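Skarnbridge Shared Workshop – Build Log and Tickets
Ticket: Lid goes on pan, lid does not stay on pan
Project: Turnodden (kitchen arm)
Status: Open, again
Priority: Low, according to everyone who does not want to use the bench after me
Opened: 7th January

Summary

Arm picks up the lid by the knob, carries it to the saucepan, lowers it, and parks it with one side down inside the rim and the other side sticking up like a hat on a drunk. Happens on most runs. The runs where it doesn't happen are the ones people come over to watch, so the project has a better reputation than it deserves.

Setup

Arm on the white tables by the gray partition. Stock two-finger gripper, stock fingertips. Control software is Lyimo, the build from November, plus my own script for the lid routine. Gripper power comes from a Biltomer supply I bought used. The pan is a dark saucepan with a long blue handle, and the lid is glass with a round blue knob. I chose them because they were cheap and the knob looked easy to grab. The knob is easy to grab. I would like that noted, as it's the only part of the plan that has held up.

Steps to reproduce

Home the arm. Put lid and pan on their marks. Run the lid script. Stand with arms folded.

Expected: lid sits flat.
Seen: see hat, above.

Entry 1

Blamed the camera calibration, as is traditional. Redid the whole thing with the printed board. The pan center moved by less than the width of the rim, so that was an evening well spent. Lid still crooked. The fault looks the same wherever I put the pan, which should have told me it wasn't calibration before I started.

Entry 2

Slowed the approach to 60 mm/s from 200. My theory was that the lid was swinging on the way over and arriving mid-swing. At 60 the move is so slow that somebody asked if the arm had crashed. Lid arrives with great dignity and is still crooked. Put the speed back to 200 for travel and kept 60 for the last bit, mostly out of stubbornness.

Entry 3

Stopped looking at the pan and looked at the lid instead. Ran the routine in single steps and paused it with the lid just off the table.

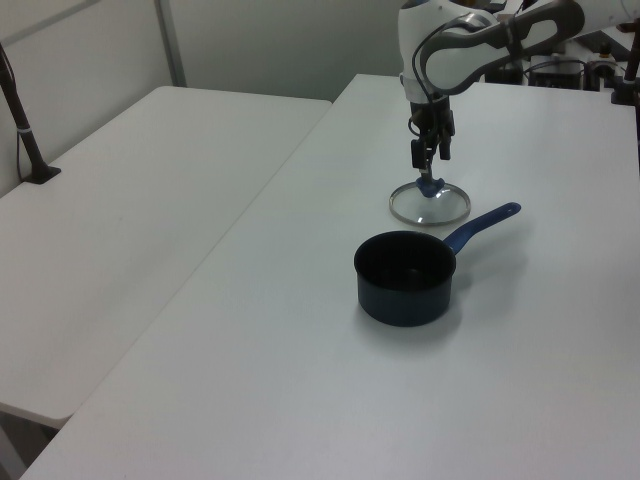

The grip itself is fine. The trouble is that two flat fingers on a round knob give you two small contact patches, and anything held at two points can rock around the line between them. The script assumes the lid is level because the wrist is level. The lid has never read the script.

Tried more grip force. With a rounded knob, squeezing harder mostly helps the fingers find a new spot to slide to. Backed it off again before I had to write a different kind of ticket with the word "glass" in it.

Entry 4

Side quest. Twice in one session the gripper opened to half width and quit, with Lyimo reporting a motion timeout. Swapped the cable, no change. Swapped the port, no change. Put a meter on the Biltomer supply and found the voltage sagging whenever the fingers started to move. Soldered a 470 µF capacitor across the gripper supply, near the connector and the right way around, having checked the stripe more often than I care to admit. No timeouts after that. I'm calling this part fixed, and if it comes back I'll deny having written this.

If you see the same timeout on another bench, meter the supply before you order cables. I now own spare cables.

Entry 5

Back to the lid. Changed the pick so the gripper goes up clear after every failed placement, I reset things by hand, and the script looks for the knob again from scratch. Before this it was reusing the old knob position, and any error from the last try came along for the ride. Fingers now open all the way before the next descent too. I had them opening just enough to clear the knob, to save time. It saved very little time and clipped the knob whenever the estimate was a hair off.
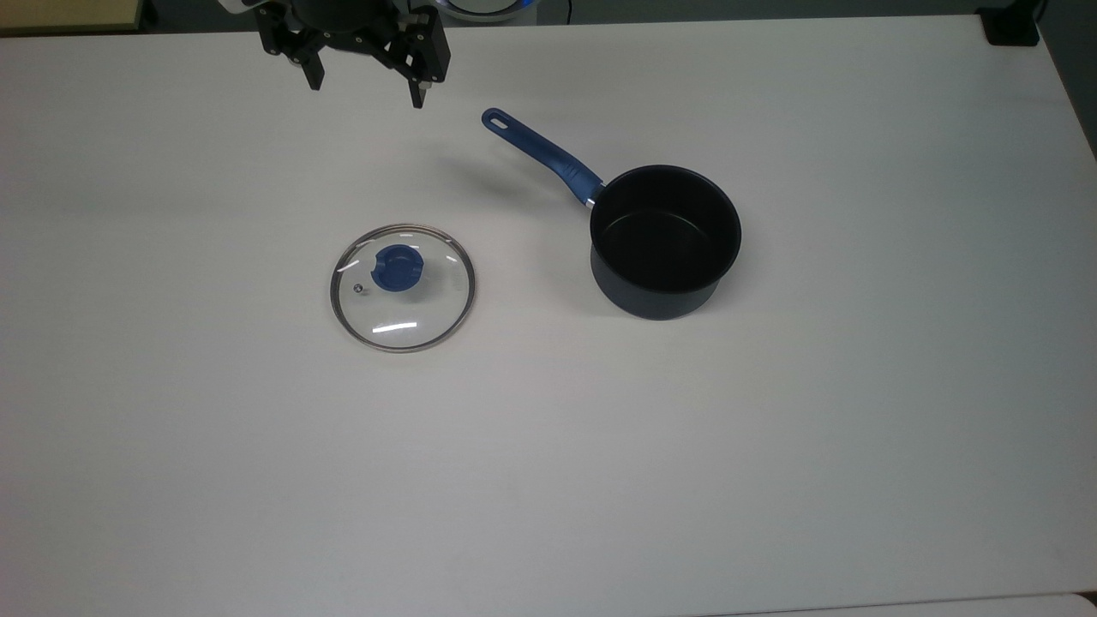
Gripper open, lid flat on the table beside the pan.

The pick is now dull and repeatable. The place is better, but still not good. When the lid comes down tilted, the low side touches the rim first, and from there it either settles or slides off toward the handle side. I can't see a pattern yet, and I have looked for one longer than the problem is worth.

Things still to try

Printed fingertips with a shallow curved pocket, lined with something grippy. I have a drawing. I've had a drawing for a while.

Release 4 mm above the rim and let gravity do the leveling. Feels like cheating. Will probably work.

Touch down on one side on purpose, then tip the wrist to lower the other side, the way a person does it without needing a ticket.

Comment added by ticket owner

Tried the 4 mm drop. Lid seats far more often, with a clank that can be heard from the laser cutter. Had one complaint about the clank, and it was a fair one. Leaving the drop in as a workaround until the fingertips are printed.

Please don't close this ticket for inactivity. The printer has a queue, and I'm behind a very large dragon.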